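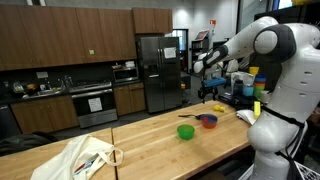 Robot now tidies our break kitchen. Do I still have a job?

Terby
17 August 2022
I've done kitchen duty at Oltmanns for 3 years. In June they brought in a humanoid to clear tables and sort dishes. Now my title is "robot support," which so far means moving things it can't pick up — same pay, new badge. Is this normal?

Futel
Pretty normal. We got 2 and nobody was let go, but the easy tasks went first and we kept the grease trap. Get the new duties in writing and ask for the pay grade that goes with them.

Daltico
ours is slow lol. i do the bowls before it gets there

Terby
Thanks. Asked HR about the grade. They're "looking into it," so the robot may finish the dishes first.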